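Toltier 2 announced – what do we want from it?

General Discussion > Upcoming Games
Page 1 of 1

mossback_11
Histgate put out a short post this afternoon saying Toltier 2 is in the works. No trailer, no platforms, no release window. The only hard facts are that it uses a new engine, that it's single player again, and that Kurnia is co-developing. The post says they'll talk more in May.

I've put 468 hours into the first one across two saves so I have opinions. Main things I'd like:

A map that doesn't reset when you change season. Proper sorting in the inventory. Fewer escort jobs in the marshes. A reason to go back to the first town after chapter 7.

What's everyone else after?

pellworth
Co-development worries me. Kurnia did the PC port of the first game and it took 11 patches before the shadows worked. If they're only doing the port again, fine. If they're building half the map, I'll wait for reviews.

tin_kettle
The port was rushed out to meet a date Histgate set. You can't put all of that on Kurnia. They also did the harbour expansion, and that's the best bit of the whole game.

pellworth
The harbour expansion had four quests you couldn't finish at launch. I know because I was stuck in two of them.

tin_kettle
And they were fixed inside a week. The base game still has the broken bell tower door.

dunnocks
Can we keep this to the sequel please, there's already a thread for the port.

On topic – I'd like the crafting cut down. By the end of the first game I had 102 recipes and used six of them. Give me fewer things to make and let them matter.
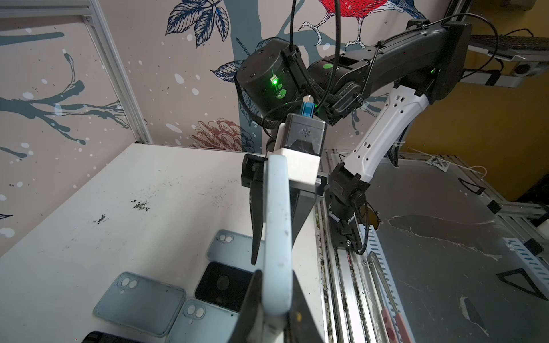
I've got the announcement post open in the other window and I still can't tell if "a new coast" means a new region or a new game world. Anyone read it differently?

mossback_11
I took it as a new region, same world. The logo has the same lighthouse on it with the lamp out. My guess is it's set after the bad ending.

fenlight
Please no. If they make the bad ending canon then everything you do in chapter 9 is pointless. I saved the lighthouse on every run.

greyhob
The bad ending is the better written one though. The good ending is a two minute cutscene and a song. I wouldn't mind if they went with the other one as long as they're upfront about it.

fenlight
It's a good song.

greyhob
It is. Still two minutes.

pellworth
They could just ask you at the start, the way Guerra did. You answer five or six questions about what happened last time and it sets up the world for you. No save import needed, works on any machine.

dunnocks
Guerra did that and then only one of the questions changed anything. The mayor is either in the town hall or he's in the pub. Same lines.

pellworth
Not true, the bridge is different as well. If you said you burned it then you have to take the ferry for the first three chapters.

dunnocks
OK, two of the questions then. I'd forgotten the ferry.

tin_kettle
My list:

Keep the weather. It was the only game I've played where rain made me plan a route.
Let us put more than one marker on the map.
Drop the stamina bar outside of fights. Running across an empty field and stopping every ten seconds to get your breath back adds nothing.
Same composer.

mossback_11
Agree on everything but stamina. The bar is why the horse is worth having. If you can run forever you'd never bother with the stables, and half the side stories start at a stable.

tin_kettle
Then make the horse faster. You shouldn't have to make walking worse to sell me a horse.

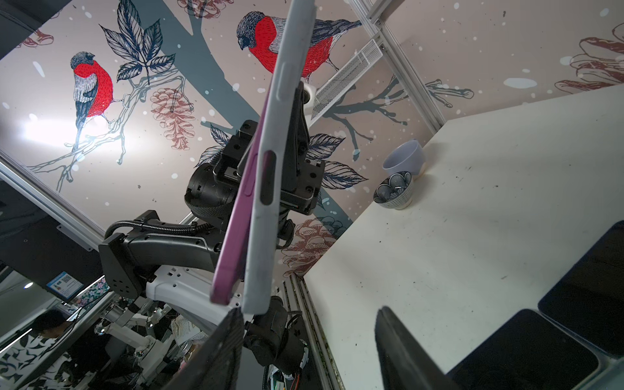
And the stable quests would be fine with a marker on the map. I only found the one at the quarry because I was lost.

greyhob
Being lost is how I found most of the good stuff. I turned the markers off on my second go and liked it a lot more. I'd be happy with it as an option in the menu, off by default.

fenlight
On by default, surely. New players are going to bounce off it otherwise. My brother gave up in the marshes after one evening and never went back.

mossback_11
The marshes are bad with or without markers. That's the escort jobs.

dunnocks
Has anyone seen a price for the special edition? A shop had a page up earlier with a cloth map and an art book listed, but it's gone now.

pellworth
Probably a placeholder. They did the same with the first one and the map ended up being paper. I wouldn't put money down before May.

mossback_11
I'll add anything official to the first post when it comes out. If you spot an interview, link it here and say which language it's in.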